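4. Setting up your sorting table

Now for the fun part! Your Widmer label printer is talking to the Sallia app (if it isn't, go back to section 3), and you're ready to turn a pile of seed packets, buttons, yarn or whatever you collect into something you can search from the couch.

Before you start
You'll need a table you can leave alone for an afternoon, the printer, one roll of Plidia labels and a few open containers. The starter roll holds 231 labels, plenty for a first session. A full roll holds 516.

4.1 Prepare the table
1. Clear the table and put down a plain cloth in one colour. Small items show up well against it, and they don't roll as far.
2. Put the printer on your writing-hand side, with the label slot facing you.
3. Plug the printer in. Wait for the steady green light.
4. Set out your containers. Shallow ones are lovely to work from, and you can mix sizes as much as you like.

Note: Loose-weave baskets are great for yarn and packets but not for beads or seed. Line them with paper first, or use a bowl.
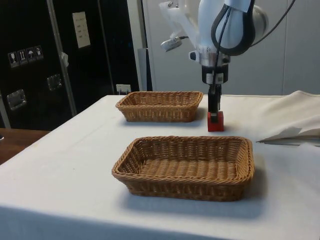

Figure 4. Two woven baskets on a cloth-covered table.

4.2 Name your containers
Every container gets its own name in the app, and every item you scan goes into whichever container is open at the time.

1. In Sallia, tap Places, then New place.
2. Type a short name. "Blue wool" works better than "Wool that is mostly blue from the market". Names can be up to 18 characters, spaces included.
3. Tap Print. The label feeds out in a second or two.
4. Peel from the corner with the notch and stick the label on a tag or a flat side.
5. Repeat for each container.

Caution: Don't pull on a label while it is still feeding. You can strip the roller, and that repair isn't covered by the warranty.

Tip from Liesl Pfister, who wrote the first version of this guide: tie card tags onto wicker with string and put the label on the card. Labels don't grip well on a braided surface, and you can move a tag later without any scraping!

4.3 Add your first items
1. Tap the container name so it turns orange.
2. Pick up one item, tap Add, and type or say what it is.
3. Print an item label if you want one. For small things, skip it — the container label is enough.
4. Put the item in its container and carry on with the next.
5. Tap Done when you change containers. If you forget, select the stray items under Recent and tap Move.

Note: The free Sallia plan stores 2,460 items. Archived items don't count toward that limit, so go ahead and archive the things you've used up or given away.

4.4 If something goes wrong
Blank labels: the roll is in backwards. Open the lid, flip the roll and close the lid until it clicks.
Label text too faint: go to Settings, Print, Darkness and move up one step at a time.
Printer flashes red: the lid isn't fully shut, or the roll is empty.
App can't find the printer: switch the printer off, count to ten and switch it on again.

Continue to section 5 to share your catalogue with the rest of the household.

Guide last updated 21 May 2026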